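说好要写的旧布整理心得,从三月拖到现在,今晚泡了壶茶,终于坐下来慢慢写。会有点长,想到哪儿说到哪儿,大家当睡前读物看就好。

先交代一下起因。搬到 Vumdale 以后,家里多出来一个很深的壁橱,我就把这些年攒的布全塞进去了:枕套、茶巾、桌布、拆下来的窗帘,还有从 Irlow 旧货铺按斤买回来的一大包零头布。塞的时候很痛快,找的时候想哭。

有天想找一块包面包的布,翻了半个下午,翻出来的全是不能包面包的。那天晚上就下了决心,把整个壁橱掏空,一块一块过。

第一件事是别急着洗!我以前的习惯是一股脑丢进洗衣机,结果一块深红的桌布把整桶东西都染成了肉色。那块桌布我到现在还留着,每次看见都想跟它道个歉,毕竟它也没做错什么。

现在我会先分堆。颜色当然要分,不过我更看重的是布的厚薄和新旧。洗薄了的老棉布跟厚帆布放一起转,出来的时候老棉布往往多一个洞。这种洞很难补,因为周围一圈的纱也已经没力气了,针一拉就豁开。

怎么看一块布还有没有力气呢,我是对着窗户举起来看。光透过来均匀的,放心用;有一片特别亮的,那片就是快破了,要么背后衬一块,要么趁早裁小。旧床单通常是中间先薄,两边还好好的,所以老一辈会从中间剪开,把两边拼到中间去,再睡好些年。我小时候睡的就是这种床单,中间有一道缝,睡觉总爱用脚趾去找它。

说到认料子。零头布没有标签,光靠手摸我也经常摸错。棉和麻比较好分,麻捏一把松开,折痕又硬又直,棉的折痕软一些。棉和混纺就难了,我是看它皱了以后肯不肯自己展开,展得特别快的多半掺了化纤。这个办法不严谨,做茶巾够用,想做别的还请问问懂行的朋友。

然后是去味道。旧货铺的布有一种共同的味道,樟脑、纸箱、加上一点说不清的甜。有人很喜欢,我只能接受一天。我的办法笨得很,阴凉通风的地方挂着,挂到忘了这回事为止。醋也试过,小苏打也试过,都有点用,但都不如挂着。

挂的时候请千万别贪太阳。我有一块很喜欢的蓝格子布,在阳台上搭了整个夏天,收回来一看,朝外那面已经成了浅灰,翻过来还是蓝的。后来我把它做成了一个双面的杯垫,哪面朝上看心情。

洗的话,我一直用 Bjarnason 的那种大块洗衣皂,便宜,经用,味道也淡。黄渍先湿透,抹上皂,卷起来放一晚,第二天再搓。陈年的茶渍能淡下去,彻底没有就别指望了。我现在对茶渍很宽容,一块茶巾上没有茶渍,多少有点不务正业。

血渍记得用冷水,这个大概人人都知道,可是每次手一忙就会去拧热水龙头。我在水池边贴了张纸条,上面只写了一个“冷”字,家里来客人都以为是在抱怨天气。

最麻烦的是蜡。有块桌布上滴了一大片蜡烛油,我先用钝刀背轻轻刮,再上下垫纸拿熨斗压,换了好多张纸才算压干净。中间有一次忘了换纸,蜡又原样印回去了,气得我去吃了两块饼干才回来继续。

接下来讲叠,我最喜欢的部分。叠之前一定要摊平,摊平之前最好抖一抖。从一团里面拎出来的布,四个角是藏着的,先找到一个角,顺着边摸,很快就能摸到下一个。急着乱扯只会越扯越斜,斜纹的布尤其记仇,扯歪了要喷水才肯回来。

桌子越大越舒服,颜色最好跟布差得远一些。浅色布放在白桌上,线头和小洞根本看不见,换个有颜色的桌面,毛病一下子全出来了。

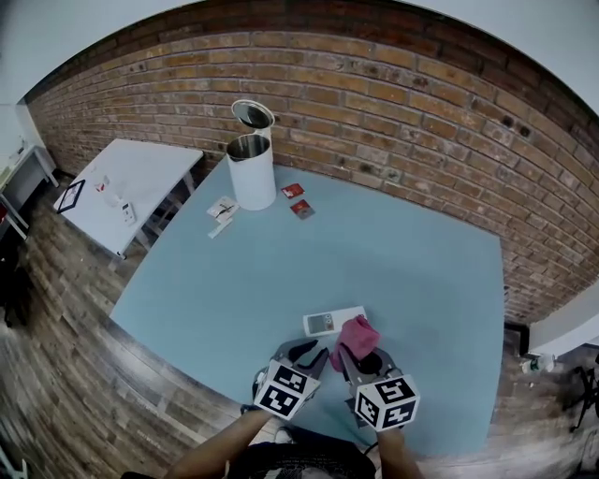 浅蓝桌面配红砖墙,粉色的布还皱着呢。

粉色的布我总是会多看两眼。粉色旧了以后有很多种走法,有的往橘里走,有的往灰里走,还有的越洗越像刚擦过的脸蛋。同一批买的两块粉枕套,一块常用一块不常用,几年后摆在一起像是姐妹俩,谁也不肯承认像谁。

继续说叠。我试过网上流行的立着放,抽屉里排成一排像书脊,真的很好看,好看了一个星期。后来家里人来抽了一块,旁边的就全倒了,再抽一块,又回到了最初的样子。立着放适合硬挺一点的布,软塌塌的老棉布站不住,勉强它也没意思。

所以我退回到最老的办法,平着摞,同样用途的摞一起,每一摞叠成差不多的宽度。这里有个小窍门,拿一块硬纸板当尺子,沿着它折,折完抽出来。纸板用饼干盒的底就行,不用专门去买。折口统一朝外,毛边统一朝里,打开柜门的时候心情会好得不得了!

大桌布我不叠,我卷。找个纸筒,外面包一层洗过的白棉布,桌布正面朝外卷上去,折痕就少了很多。Prirndale 的集市上有个摊子专卖布料,收摊的时候会把空纸筒放在脚边,开口要一根通常都肯给。我每次要了纸筒又不好意思空手走,就会再买一点布。你们应该看出问题出在哪里了。

有一回买的是整整 305 厘米长的一幅亚麻,当时想的是做窗帘,回家量了窗户才知道窗帘只要一小半。剩下的做了围裙,做了面包袋,又做了一个不太成功的帽子。面包袋最好用,帽子目前在给花盆保暖。

顺便说面包袋,问的人挺多。长方形的布对折,两边缝起来,口上留一道穿绳子的通道,没有别的了。缝之前一定先把布洗一遍,亚麻缩起来毫不客气,我第一个袋子洗完以后只能装得下半条面包。绳子用旧鞋带也行,洗干净的那种,嫌弃的朋友可以用棉绳。

也有朋友私信问,破得不行的怎么办,扔了又舍不得。我的分法是这样,还能见客的当茶巾,不能见客的当抹布,当不了抹布的剪成条。布条用处可多了,绑番茄、绑豆角、扎纸箱,冬天还能塞窗缝。我奶奶管这叫“布的养老”,她那个针线筐里永远有一团乱糟糟的布条,小时候我以为那是一种毛线。

补洞的话,我水平有限,只会最普通的织补。先拉一排竖线,再一上一下地穿横线,跟编篮子一样。线选稍微细一点的,太粗了补的那块会比布本身还硬,洗几次以后洞就换到补丁旁边去了。我第一年补的东西几乎都有这个毛病,一个洞变成一圈洞,像在布上开了朵花。

颜色配不上也没关系。我现在干脆故意用不一样的颜色,白茶巾上补一小块芥末黄,远看像是本来就有的花。坏处是补上瘾了以后,会开始盼着东西破。

再讲一个失败的。我试过用洋葱皮染旧枕套,想要那种暖暖的杏色。颜色倒是出来了,就是锅没选好,厨房里的味道三天没散,家里人那几天都格外愿意加班。枕套晾好以后深一块浅一块,我安慰自己说这叫手工感。要染的话请把布完全浸湿再下锅,锅要大,布要能在里面翻身,我就是输在锅太小。

壁橱里现在是这样的:最上面放一年用一次的大桌布,中间放茶巾和枕套,弯腰才够得到的地方放零头布。零头布放低处是有用心的,想拿就得蹲下去,蹲下去的时候可以问自己一句,真的需要再做一个杯垫吗。大部分时候答案还是需要。

每一层放一小包干薰衣草,别直接贴着浅色布,会留印子,我中过招。樟脑丸我家不放了,闻久了头疼。换季的时候把整摞拿出来,上下翻个个儿再放回去,压在底下的也能透透气,不然总是用最上面那几块,用到破,下面的还跟新的一样。

整理完到现在,找布基本上不用翻了,包面包的那块也找到了,原来一直垫在缝纫机底下,压得平平整整的。它大概是全家唯一不需要熨的布。

关于熨烫还有很多话想说,比如麻要趁潮熨,绣花要反过来在毛巾上熨,还有我那个总是漏水的熨斗。今天茶已经喝到没味道了,熨烫另外开一串吧。大家家里有什么舍不得扔的旧布,欢迎在下面讲给我听,我明早起来慢慢回。

补一条:刚刚有人问 Irlow 那家铺子还按不按斤卖,还卖的,零头布在进门左手边的大筐里,要弯下腰往底下掏,好看的都沉在下面。记得自己带袋子,他家的纸袋一装重东西就漏底,我在门口捡过一地的布。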